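Gripper purchase walk-through, kitchen bench
Safety and inspection checklist, with my comments
Filled in by: Inès Lefèvre
Date: April 18, 2024
Goes to: Didier Coste (budget), Lajos Hegyi (workshop)

I did this one standing up with a clipboard, so forgive the handwriting-style sentences. The form is Lajos's and I've kept his item order even where I'd have asked things differently. OK means I'd sign for it today, HOLD means no money moves until somebody gets back to me.

1. Finger pads seated, no splits or lifted edges
OK. I ran a thumbnail down every one. Please put spare pads on the same purchase order this time, Didier! Last August we ordered them separately and paid Courtois for shipping twice.

2. Pivot pins and screws tight, none proud of the linkage
OK. One needed a quarter turn. Lajos wants a torque figure written here and I don't have one, the Tarkley manual just says "snug." I've asked them for a number.

3. No pinch point a bare finger can get into
HOLD. There's room behind the jaws for a fingertip if you grab the thing carelessly, and new people do grab it carelessly. Pondoveo sells a clip-on guard, 63 dollars each, and I'd like it in the budget as a safety item so it doesn't get cut with the accessories.

4. Housing can be wiped down after food work
OK with a comment. The smooth parts are easy. Ribbed surfaces hold on to juice and need a soft brush, so add brushes to the consumables line (they're cheap, I just don't want to keep buying them out of my own pocket).

5. Handles soft, thin scraps without dropping or shredding them
OK for planning purposes. I care about this one more than the rest of the form put together. Everybody demos these tools on blocks and cups, and then we get them onto a real counter and it's peelings and limp leaves all day. If we're going to spend 3834 dollars on the set, it has to cope with kitchen waste. 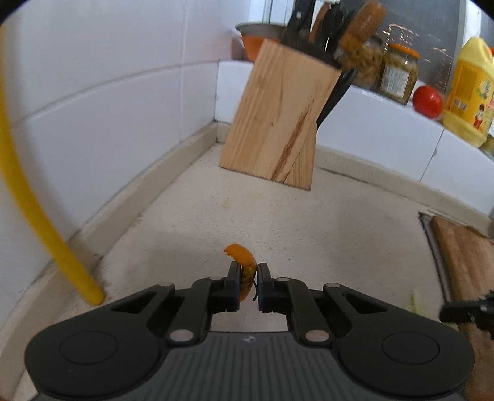 Wenceslao would like a softer finger for this sort of thing and he may well be right, but the soft ones wear out faster and Itadeck only sells them in packs of 10. My suggestion is one pack, kept in a drawer, and we look at how fast we go through them before anybody commits to more.

6. Knives and other sharps out of reach of the working area
HOLD. The knife block lives on the counter and I'd like it moved into a cupboard before we start regular sessions. A closed sharps drawer isn't in the plan at all right now. Can we find 200 dollars for one?

7. Glass kept clear
HOLD, same story as item 6. Jars go on a shelf. Costs nothing, I'll do it myself.

8. Sink edge and wet zone
OK. No powered parts get set down next to the sink, and I've asked for a hook so there's somewhere else to put them.

9. Cutting boards sound and clean
HOLD. I want new ones on the list. Worn wood is a pain to scrub properly and we'll be using them a lot.

10. Storage and transport case
Not checked. Maxence has the case and I keep missing him.

11. Service contract
Not really an inspection item, but Lajos has it on the form, so: I'd skip the first year. The warranty covers the linkage and we can change pads ourselves. Didier, if you feel strongly the other way, call me before you put the order through.

Open before purchase: items 3, 6, 7, 9 and 10, plus the torque number from Tarkley for item 2.

Initialed I.L., copy in the blue binder by the workshop door.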